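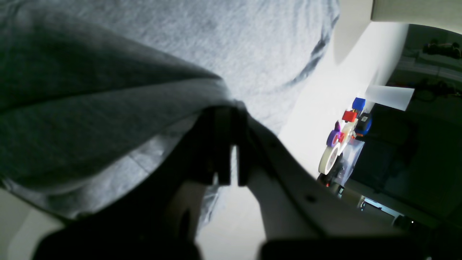
People remember names they expect to hear. When a name is new to us, many of us skip it, shorten it or look down at the agenda until someone else says it first. The person whose name it is notices.

Gwenllian Phillips raised the subject at the Weltden staff forum on July 25, 2018. She has worked in our Brunton office for 14 years and said she still gets introduced to visitors as "Gwen, sort of." She doesn't think anyone means harm by it. She would like them to ask.

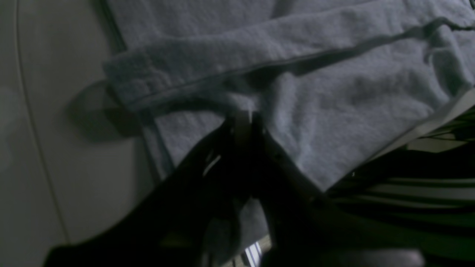
Deolinda Cardoso, who led the session, had people work in pairs for five minutes. Each person said their full name, told where it came from if they wanted to, and listened while the partner said it back. Several people had sat near each other for years and learned they had been getting a vowel wrong. One man said he had given up correcting people in high school and was surprised how much he liked hearing it said right. 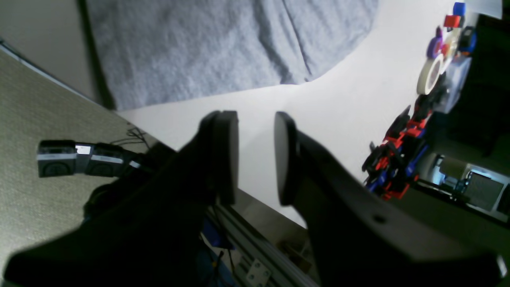
Open gripper fingers over a white tabletop

Cardoso also talked about avoidance. If we aren't sure how to say a colleague's name, we tend to call on that colleague less. Nobody decides to do it — it happens in the half second when we pick who speaks next. Over a year of meetings, that adds up to a lot of missed turns.

Her advice was simple. Ask once, privately if you can. Write it down the way it sounds to you. If you get it wrong, correct yourself and keep going, without a long apology that the other person then has to manage.
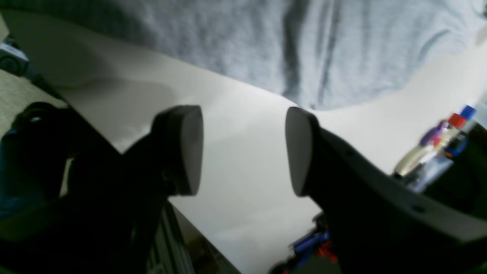 The forum meets again in October, when the topic will be accents on the phone. Staff who want to add a pronunciation note to their directory entry can send it to the front desk in Brunton.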